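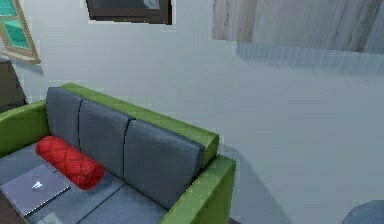

Fig. 4. Sofa room in the simulator, with the closed laptop and the red bolster on the seat.

4. Comparing two grippers in the sofa room

By now you should have the Tekport controller talking to the simulator (if you don't, go back to section 3, I'll wait). This is my favorite part of the set-up, because you finally get to see how differently two grippers handle the same couch! I use the Drinovitz two-finger and the Ayala suction cup, and the steps below assume you have both loaded.

4.1 Load the room. Open the scene list and pick number 217. Give the textures a moment to come in before you touch anything.

4.2 Check the view. You want the seat, the laptop lid and the right end of the bolster all showing. The left end of the bolster is hidden back by the armrest, and the laptop runs off the left side of the view. That's fine for this test — just don't pick your grasp points over there.

4.3 Select the Drinovitz and set the target to "bolster." Start with the grip force at 20 percent. I went straight to full force my first time and spent the evening reading contact errors, so learn from me.

4.4 Run the pick and save the log. Reset the room before every new run, even if the last one looked clean.

4.5 Switch to the Ayala and repeat with the same target. Then change the target to "laptop" and do both grippers again. The lid is flat and the bolster has that raised quilted pattern, so between them you get a decent spread of surfaces.

Note: The red bolster is really easy for the color filter to pick out. The laptop is a much paler lavender-gray, and if your filter keeps grabbing bits of upholstery, narrow the range a little at a time. Fatima Tamuno wrote a nice preset for this, and it's in the shared folder under "pale lid."

Caution: Keep the real arm powered off while you're in this section. The controller will happily send the same commands to both if the output switch is set to "mirror." Check the switch, then check it again.

Caution: Don't change the camera height between grippers. Your two logs won't line up and you'll have to redo the lot (ask Tetteh Tsikata how he knows).

4.6 Open the compare tool and drop in your four logs. My last set came to 389 lines, and yours may be longer if you left the debug messages on. Look at the approach angle first, then the slip column.

If the slip column is blank, the contact sensor wasn't turned on. Go to section 6.2 for that, then come back and start over from 4.3.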